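Automation for Small Workshops
Handout 4: Looking at a bought-in kit (the Brastodeck)
Session of Thu 30 January

Bring this with you, and bring a pencil, as there's a page at the back of the pack for your own scores. Last time we talked about buying an arm on its own and sorting out the rest yourself. This week I want us to look at the other way of doing it, where a supplier sells you a table kit to go with the arm and you start from their exercises. The one I've picked is the Brastodeck from Drumidard. I've had a good play with it and I have opinions!

What you're paying for

The Brastodeck is a teaching and trial kit for pick-and-place. You supply the arm and the gripper, and Drumidard supplies the baseplate, the printed markers, the mat, the bricks, a set of exercises and a piece of software called Urka that ties it together. There's a dearer version with a year of phone support. I'd start with the cheaper one and see how you get on, but if you're the only technical person in the building you may feel differently.

Do have a proper look at how the tool end is built up, because this is where people lose a whole morning. Between the last joint and the fingers there's an adapter and then the gripper body, and every bit of that stack adds length. If the length in Urka is wrong, your fingers arrive too high or (much worse) too low. The cable plugs into the side of the gripper, so leave it plenty of slack for when the wrist turns. 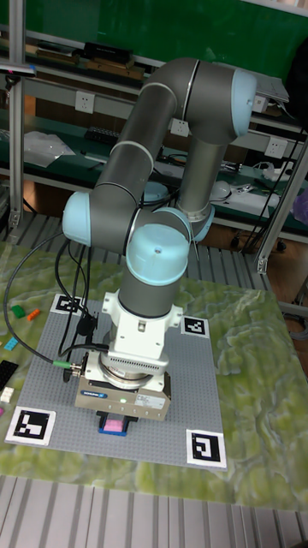
Setting up the plate

The printed guide gives this 20 minutes. I took longer, and I'd say allow yourself the whole first half of the session.

1. Put the mat down flat and lay the baseplate on it, well within reach of the arm. Keep your spare bricks off to one side.

2. Fix a marker at each of the 4 corners. They all have different patterns, so check them against the guide, as Urka won't complain if you swap two over. It'll just be wrong, very confidently.

3. Park the arm with the fingers clear of the plate and put one brick down near the front edge, lined up with the studs. One is plenty for a first go.
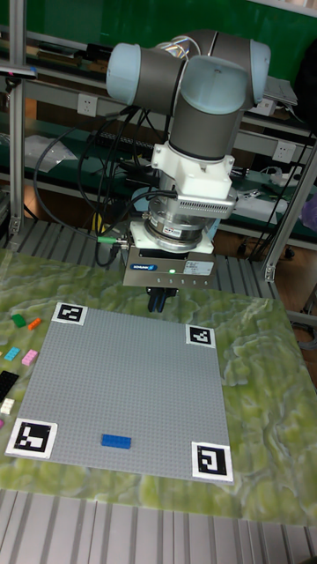

4. Run the "find brick" exercise and write down the position it gives you. Move the brick a few studs along and run it again. If the numbers haven't changed by the right amount, go back to step 2 before you touch anything else.

5. Only now let the arm move, at the slow setting, with your hand near the stop button. I still do this every time and I've been at it for years.

A word on why they use bricks at all. I was a bit sniffy about it to start with, I'll admit, but a studded plate is a really good teacher. The studs give you a grid to measure against, and a brick that's slightly off simply won't press home. With a plain wooden block you can be a couple of millimetres out and never know.

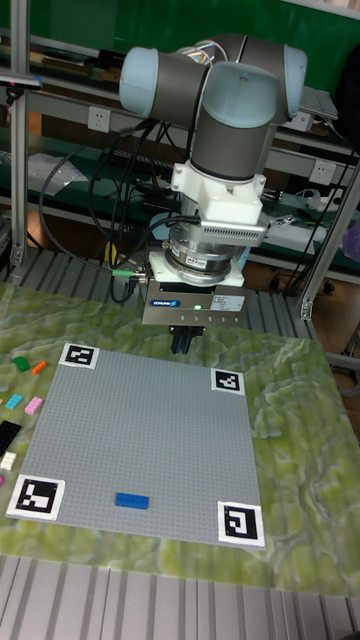 One blue brick on the plate, gripper pointing down.

The stacking exercise

Stacking is exercise 263 in the Drumidard book (don't panic, the numbering jumps all over the place and you haven't missed two hundred of them). You're asking for one brick on top of another, and the thing to think about is the approach. Come straight down, with the fingers open wide enough to clear both sides of the brick, and go straight up again afterwards.

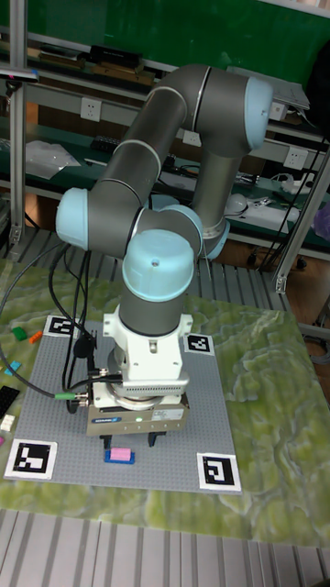 My own habit is to add a pause before the fingers close and another one after they open, just long enough to have a good look. It makes the whole cycle slower and I don't care, you can take the pauses out once you trust it.

How I'd score it

I gave the kit 70 out of a hundred. The exercises are clear and build up nicely, and I love that you can lay the plate out again without any tools. I took marks off for the printed guide, which has tiny diagrams, and for Urka's error messages, most of which just say "retry". Pintér make a rival kit with better paperwork and far fewer exercises, and we'll put the two side by side when the course runs again in September.

For next time

Read the safety pages in the pack, then write half a page on whether you'd buy this kit for your own workplace. Put in what job you'd try it on first, and who would look after it when you're on holiday.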